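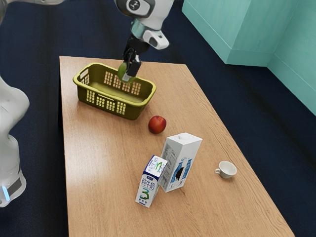
27 November 2025, Lelline cell, simulated side

Meant to write this up in dribs and drabs through the week and of course didn't, so it's all going in at once and in the order I remember it. Anyone at Trusden picking up the table scene after me, please read at least the part on the basket before you change anything, and put the kettle on first, it goes on a bit.

The job was to get the simulated cell back to a state where the fruit-into-basket task can be run overnight without somebody having to sit with it. The trouble started after the Hasik update, when the green fruit began to behave as if the basket had a lid. La (still calling the arm La, it's what the folder is called and I've grown fond of it) would come over the rim, lower, and the fruit would stop dead in mid-air while the fingers carried on down around it. Then the fingers opened and the fruit sat there, quite happy, on nothing at all.

Spent most of the first morning suspecting the gripper, and I'm sorry to the gripper. Went through the finger pads, the closing force, the friction on both fingers, the offset from the wrist to the point between the fingertips. Everything was as we left it in April. I did find that the pad friction had been typed in separately for the two fingers, with the same value in both places, which is asking for trouble one day. It's now set once at the top of the gripper file and both fingers read it from there.

The real culprit was the basket. When the model is brought in, the collision shape gets made again from the visible one, and the update had quietly switched that step to a single convex hull. For an apple that's perfectly good. For an open-topped basket it means a solid block with a picture of a basket painted over it. I should have turned on the collision view straight away, and I know this, and I've told other people this.

How it's done now. The basket has its own hand-made collision shape: a floor, the long walls, the short walls, and a thicker strip following the rolled rim. I left the ventilation slots out of it altogether. They're still there to look at, and you can see the wood through them, but nothing we handle on that table would fit through a slot and the solver was getting very bogged down with all those little edges. The handle opening on the long side is closed in the collision shape too. If we ever want La to pick the basket up by the handle, that'll have to be opened again, and there's a note in the file saying so.

While I was in there I made the rim a shade thicker than it looks. With the thin version a fingertip could slip right through it in a fast descent and then get spat out sideways, fruit and all. It's not pretty to do it this way but I'd sooner have a slightly fat rim than slow the whole simulation down for one edge. If you see a finger seem to rest on air just beside the rim, that's what it is, leave it be.

Then the drop itself. The green fruit goes in over the right-hand end of the basket, close by the near rim, and there isn't a lot of room there for the fingers to open. I had a go at moving the release point towards the middle of the basket, and it was more comfortable, but it made the wrist turn further round on the way and I didn't like how close that brought the elbow to its limit. So the release point stays where it was. The opening is narrower now and slower at the beginning, and the fingers go straight up again before doing anything else. Much calmer to watch.

The red one next to the basket gave me a different sort of bother. At the start of each episode it was being set down a hair too high and falling onto the table, a tiny drop, but on a round thing a tiny drop is enough to start it rolling, and by the time the arm got there it had wandered off. It now starts at the right height, with a bit of rolling resistance added, and it stays put. I did the same for the green one while I remembered.

The milk cartons. These aren't part of the task, they're only there to be in the way, but they need looking after like everything else. The small one leans on the tall one, and every so often it used to slide down the face of it very slowly, like somebody falling asleep on a train. Raised the carton-on-carton friction and let the pair settle before the clock starts. I'd thought about simply fixing them to the table, and decided against it, as then we'd never know if La had brushed past one. The check for that now looks at how far each carton has shifted between the first step and the last, and any movement beyond the settling allowance marks the episode as spoiled.

The cup is fine. I'd like that written down, as it's the only thing on the table I haven't had to touch. Handle still turned in towards the cartons.

Camera and lighting. The view we save is the full-size one, and the network gets a copy shrunk to 224 square. At that size the dark fingers and the green fruit get rather muddled together against the basket, the basket being a yellowish green itself, and I did wonder about recolouring it. Left it for now. The wood and the dark blue carpet are unchanged, and so is the teal block in the corner, which I was tempted to tidy away and then didn't, as all the older runs have it and I want to be able to compare like with like.

Seeds. I've been using 1987 for the check run, for no better reason than that I can remember it. With that seed the old fault came up every time, so it's a good one to keep. Please don't use it for anything you mean to report.

What to do when you bring up the cell from cold:

Load the scene and switch to the collision view. Look at the basket first. If it's a solid lump, stop, the import has remade the shape again and you want the file ending in _hollow.
Let everything settle with the arm parked. It can take up to 30 seconds on the older machine, so don't lose heart.
Open and close the gripper on nothing, then on the green fruit, and watch for jitter in the fingers.
Run the check seed once at normal speed with your own eyes on it.
Then start the long run, and write in this book that you did.

Still to do. The indicator light on La's base stays light blue whatever state the arm is in, and it'd be nice to have it change when an episode is marked as spoiled, though that's a treat for a quiet afternoon. More pressing is the import setting itself. I've switched it back by hand for the basket, but any new container we bring in will have the same trouble, and I want a default that asks — or at the very least grumbles in the log. I've written to Hasik about it and will paste the reply in here when it comes.

Overnight run started just before I left. Heating's off in the back room again, bring a jumper.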